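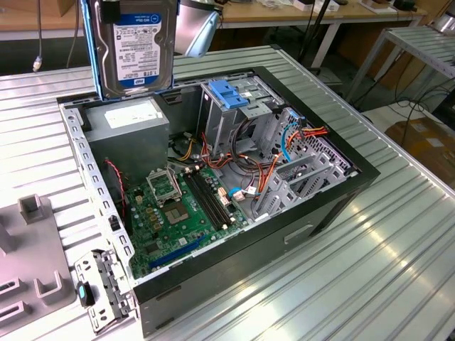

Last changed: August 2020

# Gripper trials on the PC teardown cell: common questions

**Which grippers are you comparing?**
Two: the Nuren parallel gripper and the Kusia three-finger. The Başaran suction head was dropped early. It did fine on flat lids and badly on nearly everything else.

**What is the task?**
Take parts out of a desktop tower lying on its side with the panel off. Hard disk drives come first. We use 3.5-inch drives in plastic carriers, held by the top edge and lifted upright.

**Why carriers and not bare drives?**
The carrier flexes a little, so the fingers can close on it without a perfect approach. Bare drives are on the list for September.

**How many picks have been logged?**
171 with the Nuren and 153 with the Kusia. The counts differ because the Kusia lost a day to a bad connector.

**What counts as a good pick?**
The drive clears the case and stays in the fingers for 20 seconds. Touching the cables is allowed. Pulling a plug out of the motherboard is a fail, even if the drive comes up.

**Do you take out the memory and the processor too?**
Not with the arm. Both memory slots and the CPU socket are empty on the case we use. Please keep fingers and tools away from the open socket, as the pins bend easily.

**Does the ribbed table cause trouble for the cameras?**
Yes. The ridges throw bright lines that the depth camera reads as edges. Mask the table in the Hirker controller before you start a run. The mask is saved per user, so check that yours is loaded.

**What grip force should I start with?**
Set 106 in the controller for the Nuren. There is no agreed value for the Kusia yet. Write down what you used.

**Can I run my own gripper on the cell?**
Yes, if it fits the existing flange. Ask Lakmal Sivakumar for a slot and send him the mounting drawing first.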